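Trucos de taller
Bandejas negras, estante amarillo: cómo ordenar piezas pequeñas sin perder la tarde
Por Tonantzin Bermúdez

Todo taller tiene un bote. El mío fue de café, luego de tornillos y, al final, de arqueología. Si metes la mano hasta el fondo encuentras una arandela de 2 cm, un fusible y algo pegajoso que más vale no identificar. 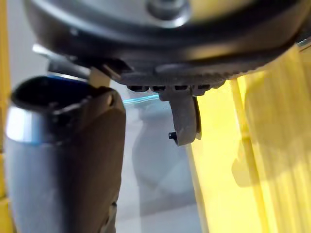

Tiempo de lectura: 2 min

Los recipientes altos y oscuros por dentro tienen ese defecto: todo lo que cae en ellos pasa a ser un rumor. Resérvalos para cosas largas - varillas, brocas, reglas - y deja lo pequeño en bandejas bajas, donde se vea de un vistazo.

Reglas que en mi taller se cumplen casi siempre:

Una bandeja, una clase de pieza. La bandeja de «varios» es el bote de café con mejor prensa.

Deja aire entre una y otra. Si están pegadas, al coger un tornillo de la primera tiras la segunda. Con 14 cm de separación me sobra, y tengo manos de panadero.

Bandejas negras sobre fondo claro. Wenjie Wan pintó su balda de amarillo chillón y nos reímos de él toda la primavera. En abril ya le habíamos pedido el bote de pintura.

Etiqueta por delante, con letra grande. Yo numeré las mías con el sistema de un catálogo viejo y acabé con una bandeja 3619. Sigo sin saber qué lleva.
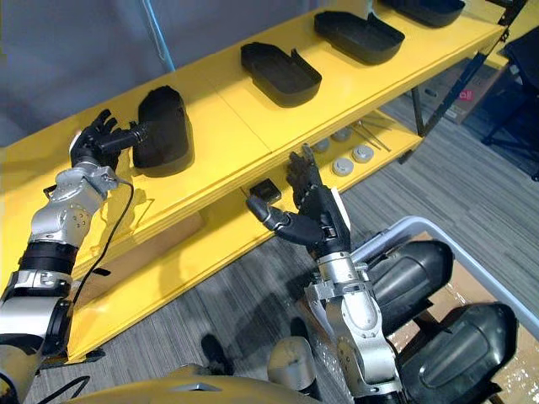 El piso de arriba es para lo que usas a diario y el de abajo para lo que usas cuando te acuerdas. Las piezas redondas y planas van mejor abajo: si ruedan, el viaje hasta el suelo es más corto. Las varillas, juntas y en la misma dirección, o acabarás jugando a los palillos chinos a las once de la noche.

Para vaciar una bandeja, inclínala de lado sobre otra más grande, despacio. Volcarla de golpe es más rápido y luego se pasan 20 minutos a cuatro patas con una linterna.

Al lado del estante conviene un cajón de plástico de borde grueso. Fórralo con cartón, que amortigua los golpes, y pon encima un plástico transparente si las piezas vienen con grasa. El cartón se cambia cuando da vergüenza. Meifang Zheng lo cambia cada mes; yo tengo la vergüenza más lenta.

Y el bote de café, vacío y fregado, sirve para los lápices.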